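Section 2: Setting up the Nendon lap timer at trackside

1. Fix the Tusik receiver to the pit wall, 12 metres before the line. 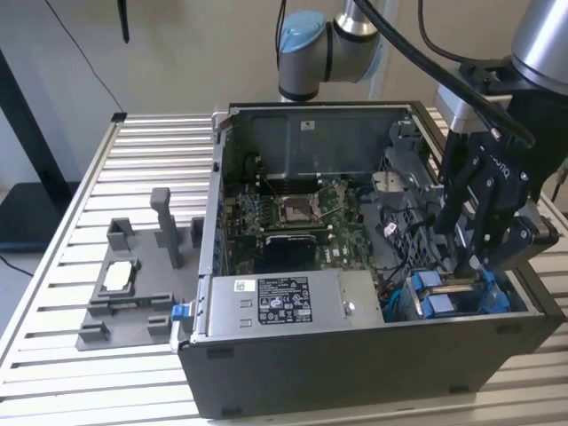
Open tower with the socket empty.

2. Set the minimum lap filter to 900 metres.
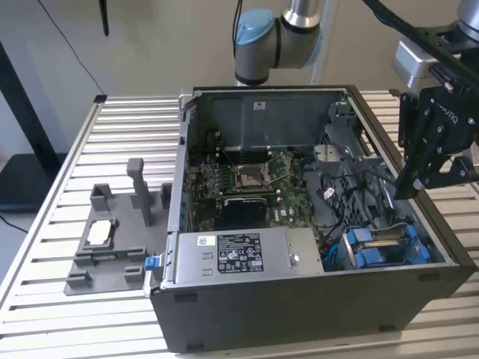
Reading time: 2 min

Caution: do not move the receiver once qualifying has begun.

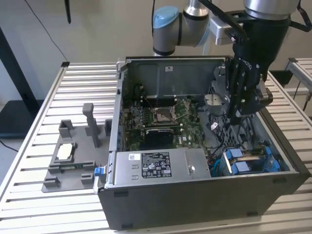

Can two cars share a transponder number?
Each car needs its own, from 1 to 224.

3. Select Vukville as the circuit and save.
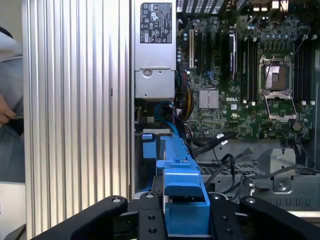 Power supply and green motherboard.

Note: revised 25 February 2019.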